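Report on a Visit to the Manipulation Software Group at Kastthorpe

In October a delegation from the Griltinwood Technical Exchange visited the laboratory of the manipulation software group at Kastthorpe. The purpose of the visit was to learn how the group organizes the software for its two-arm workstations, and to consider whether parts of that approach could be adopted in the training courses offered at Griltinwood. The delegation consisted of Rohani Liew, Ikhsan Ong and the undersigned. We were received on Monday morning by Dr. Melati Simanjuntak, head of the group, and by Dexter Szabo, who is responsible for the control software.

Dr. Simanjuntak opened with a short talk on the history of the laboratory. For several years each project had written its own programs for the arms, and code was rarely carried over from one project to the next. The group now maintains a single shared code base, known internally as Moltier, which covers control, perception, motion planning and the recording of trials. All new work must be built on it. Students joining the group spend their first weeks repairing small faults in Moltier before they begin research of their own.

Mr. Szabo then explained the control layer. Each arm is driven by its own process, and a third process keeps the clocks of the two in agreement. Commands that arrive late are dropped and written to a log. In the earlier version late commands were carried out anyway, and this led to sudden corrections when both arms were working close together. The group regards the change as the most useful it has made. A command to open or close a gripper is handled in the same stream as a command to move a joint, so that the order of events can be rebuilt afterward from one file. 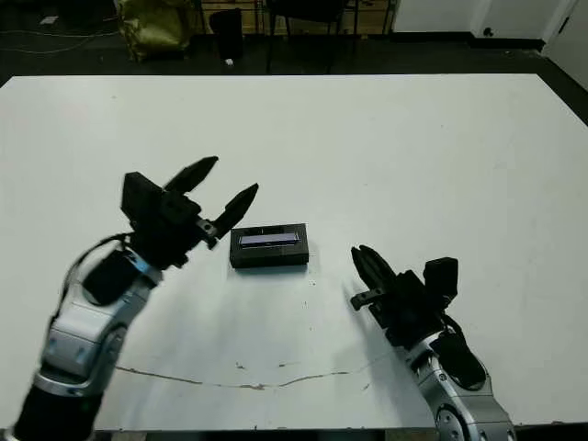
The perception software received the longest discussion. The group does not rely on a fixed model of each object. A first stage separates objects from the table surface, and a second stage proposes places where the fingers could close. According to Mr. Szabo, the first stage gave the most trouble. Shadows cast by the arms were at times reported as objects, and glossy surfaces changed their appearance as the viewpoint moved. The group now trains this stage on recordings that include shadows, marks on the table and reflections, and keeps a separate test set of 131 difficult cases. No change to the perception code is accepted until it has been run against the full set.

Motion planning is divided between a slow planner and a fast one. The slow planner decides which arm should approach and where the other should wait. The fast planner adjusts the path while the arm is moving. Mr. Ong asked how the system chooses between the arms when either could reach the object. We were told that the present rule considers distance and the position of the waiting arm, and that it sometimes selects the less convenient side. A revised rule is being tested but has not yet been merged.

After lunch Shagufta Jafri presented the tools used to review recorded trials. Her viewer places the camera picture, the joint positions and the state of the planner on one time line. A reviewer can stop at any moment and read what the software had concluded at that point. Ms. Liew noted that a tool of this kind would be of direct value to our own instructors, who at present compare separate log files by hand. Ms. Jafri agreed to send us the format description.

The delegation submits two recommendations. The first is that Griltinwood adopt a single log format for arm and gripper commands before the next course begins. The second is that Mr. Ong be given time to test the Kastthorpe viewer with our existing recordings. A return visit has been proposed to Dr. Simanjuntak, and we thank her and her colleagues for their courtesy and for the time they gave to our questions.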